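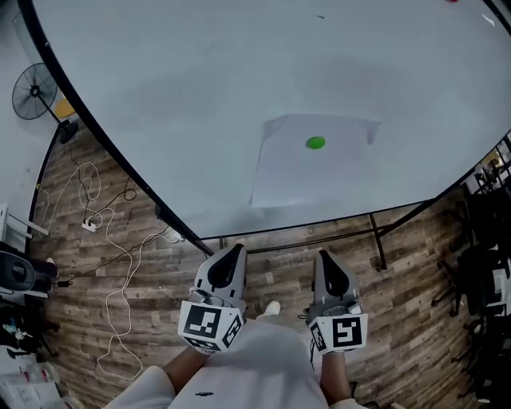
Sylvain Pons
Course notes, week 5: Can machines do the chores yet?
Last revised 04/03/2018

Last week ended on the question of why a dishwasher counts as solved and clearing the table doesn't. A dishwasher gets its own closed box, and a person loads it. Clearing a table means dealing with whatever is there, wherever somebody left it.

Take a small job on a white table: a sheet of paper, a little crumpled at one corner, with a small green disc on it. Moving the disc or the paper is work for a four-year-old. Write down what a machine has to get right before you read on.

1. Finding things. Bright green on white paper is easy. White paper on a white table is harder, and the crumpled corner will cast shadows that a simple program may take for an edge.

2. Getting hold of them. A flat disc gives the fingers very little to grip. A sheet of paper gives them less, and it changes shape as soon as it is touched. People slide paper to the edge of the table or press and drag it with a fingertip. Most grippers close from two sides and have no second plan.

3. Everything around the job. A table on a shop floor is bolted down and lit the same way all day. At home or in an office there are loops of cable on the floor, a fan, chairs on wheels. A machine that has to drive up to the table has to deal with those first.

One way to teach the job is to have a person do it with a gripper in each hand. The square black-and-white markers on the grippers let a camera work out where each one is and how it is turned. The person supplies the judgment and the machine gets a record of the motion. Note what is lost: a person holding a gripper feels the contact through the handle, and the marker record has none of that.

How much is enough? For the exercise, assume 100 recordings of one task in one room, then 3000 recordings spread over many rooms. Which set would you rather have for a kitchen you have never seen? Be ready to defend your answer.

Where things stand, by type of chore:
Vacuuming a flat floor – yes, if the floor is clear.
Moving identical parts from a fixed tray – yes, for decades.
Picking mixed items from a bin – sometimes, with a person nearby.
Folding laundry – slowly, in labs.
Tidying a table – no, outside a prepared demo.

For next time: read the Birnis handout, sections 1 to 3, and pick one chore from your own home. Bring one page listing each point where the hand does something you would find hard to put into words.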